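Can a Machine Do the Chores Yet? A Gallery
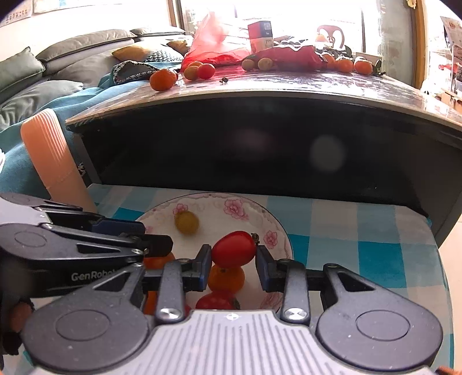 Keith Hartley wrote in to say that he has watched demonstrations of this sort for years and they always stop at the fruit. Show him a gripper that can deal with a kitchen after a family of five has eaten in it, he says, and he'll buy one the same day.

It's a fair complaint, and most of this page is an attempt to answer it. The gripper in the photo has a red tomato between its two pads, over a plate with pink flowers on it. The second gripper, the one lettered GenRobot, is reaching in over the edge of the plate. Both have people's hands close by.

Fruit on a plate is an easier job than a sink full of dishes. It is still a harder job than it was for most of the machines we have looked at since we started this gallery. A tomato is smooth, it rolls, and it splits if you squeeze too hard. A mandarin has a tougher skin and a rounder shape. A small oval fruit gives the pads very little to hold. A person switches between the three without thinking about it.

The rest of the gallery goes chore by chore. The notes come from our visits and from readers who run small shops and busy homes. We've given each chore a plain verdict: yes, partly, or no. The page was last revised on February 7, 2021.

PUTTING FOOD ON A PLATE
Partly. Firm pieces such as oranges and whole tomatoes can be gripped one at a time with two soft-faced fingers. The trouble begins when pieces touch. In a full bowl the fingers need room on both sides of the one they want, and there often isn't any. A person pushes the neighbors aside with a knuckle. Leafy things are worse. We have yet to see a handful of salad moved well by two fingers.

UNPACKING GROCERIES
No, as far as home use goes. Thin plastic bags fold over themselves and hide what's inside. Cartons are fine once they're out on the counter. Getting them there is the part that fails. At Flullcombe, a grocery with a stock room in back, the staff let us time a delivery being unpacked by hand. One clerk cleared 22 bags before her break and didn't look at most of them while she did it. She was talking about her sister's new apartment.

SORTING FRUIT BY KIND
Yes, if the pieces come one after another on a belt. The packing shed at Collado has done this for a while with a fixed arm and a camera over the belt. It handled a tray of 100 oranges while we stood there and dropped 2. Both went down the gap at the end of the belt, and the foreman says his people lose them down the same gap. Take away the belt and heap the fruit in a crate, and the shed goes back to people.

SETTING THE TABLE
Partly. Plates are heavy at the rim and slippery, and a two-finger gripper has to take them by the edge. It works with a plain stoneware plate. With a good china plate most owners won't let anyone try. Forks and spoons can be picked from a tray if they're all lying the same way. Tablecloths are a job for two people and we have no machine to report on.

WIPING DOWN
Partly. A flat, clear tabletop can be wiped in straight passes by an arm holding a sponge. What it doesn't do is lift the salt shaker, wipe under it and set it back. It also can't tell a stain from a pattern in the surface very well. One reader's machine spent most of an evening on a printed flower.

FOLDING LAUNDRY
No. Towels can be folded slowly on a clean table if they start out spread flat. Shirts take longer than anyone would wait. Fitted sheets we didn't ask about.

FLOORS
Yes. The round vacuum is the one household machine on this page that people own, use and have stopped talking about. It still gets stuck on cords and rug fringe. Chairs need to be pulled out first, and somebody has to empty the bin.

STOCKING SHELVES
Partly. Boxes of one size on a straight shelf can be done. Kumik, a hardware shop, tried it for the paint aisle over two weeks in November. Cans went up all right. The brushes, which hang on hooks in card sleeves, were left to the staff, and so were the returns. The owner kept the cart the machine came with and sent back the rest.

TIDYING A LIVING ROOM
No. Every item has a place that only the people in the house know, and some have two places depending on who is home. Cushions can be picked up. Deciding which end of the couch they go on is another matter. Fanau, which makes a small wheeled arm for apartments, tells buyers to put tags on the things they want moved. We tagged 22 items in a test apartment. By the second day half the tags had come off in the normal course of people sitting down.

DISHES
No, and this one is for Keith. Loading a rack with clean, matching plates can be done. Scraping, soaking, finding the knife at the bottom of the sink and stacking bowls of four different sizes can't, at least on any machine we've been allowed to stand next to. The dishwasher has been doing the washing part for decades. The work left over is the part before and after it.

HOW WE DECIDE
A yes means the machine can be left alone with the chore for a normal working day. Partly means it can do some of the chore with a person setting up or standing by. A no means it's faster and cheaper to do it yourself. We don't count videos that have been sped up, and we don't count a chore as done if someone has to go around afterward and fix it.

Readers who have a machine doing real work in a home or shop are welcome to write in. Please say what the chore is, how long it takes, and what you still do by hand. Short notes are fine. We're looking for window cleaning and pet feeding next, and would also like to hear from anyone who has tried one of the lawn machines on a slope.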